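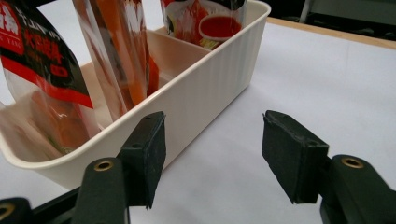 Handgreifer Plavby

Der Plavby ist ein von Hand geführter Parallelgreifer des Herstellers Unduvance. Er dient in der Robotik dazu, Greifbewegungen an wechselnden Gegenständen vorzuführen und aufzuzeichnen. Die Finger entsprechen in Form und Belag denen des stationären Greifers Harb, sodass Verschleißteile zwischen beiden Geräten getauscht werden können. Entwickelt wurde die Mechanik am Standort Clistidbridge unter der Leitung von Samer Hakim.

Aufbau

Das Gerät besteht aus Handgriff, Gehäuse, Gestänge und Fingern. Die Finger tragen an den Innenseiten schwarze Backen, die sich beim Schließen aufeinander zubewegen. In den abgerundeten Enden der Glieder sitzen messingfarbene Ringe. Sie fassen die Verschraubungen ein und schützen den Kunststoff vor dem Ausreiben. Ein Kabel verbindet das Gerät mit der Aufzeichnungseinheit.

Einrichtung

Vor Beginn einer Versuchsreihe wird der Nullpunkt gesetzt. Dazu schließt der Bediener die leeren Backen vollständig, wartet auf das Signal der Aufzeichnungseinheit und öffnet sie wieder bis zum Anschlag. Stehen die Backen nicht parallel, werden zunächst die beiden unteren Gelenkschrauben gelöst, die Finger ausgerichtet und die Schrauben wechselseitig angezogen.

Anschließend folgt ein Probelauf mit leichten, nachgiebigen Gegenständen. Üblich sind verpackte Lebensmittel, die aufrecht in einem Korb mit Fächern stehen. Folienbeutel gelten als anspruchsvoll: Bei zu geringem Druck gleiten sie aus den Backen, bei zu hohem verformt sich der Inhalt.

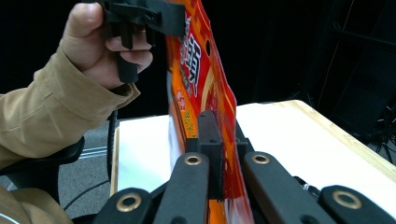
Greifprobe an einem aufrecht gehaltenen Snackbeutel

Wartung

Die Backen sind das am stärksten beanspruchte Bauteil. Staub und Folienabrieb mindern die Haftung und werden mit einem fusselfreien, leicht angefeuchteten Tuch entfernt. Lösungsmittel greifen den Belag an. Kleine Ausbrüche an der Oberkante beeinträchtigen die Funktion zunächst nicht. Reichen sie bis in die Greiffläche, werden beide Backen paarweise ersetzt, auch wenn nur eine beschädigt ist. Das Wartungsheft sieht den Wechsel spätestens nach 1.480 Greifvorgängen vor.

Die Gelenke werden alle sechs Wochen auf Spiel geprüft. Lockere Ringe lassen sich auspressen und erneuern; ein Nachkleben ist nicht vorgesehen. Nach jedem Eingriff am Gestänge muss der Nullpunkt neu gesetzt werden.

Häufige Störungen

Springende Messwerte der Öffnungsweite gehen meist auf einen lockeren Kabelstecker am Griff zurück. Schließt der Greifer schwergängig, ist in der Regel eine Gelenkschraube zu fest angezogen. Die aktuelle Fassung des Wartungshefts trägt das Datum 27.04.2025 und ersetzt die Ausgabe vom März.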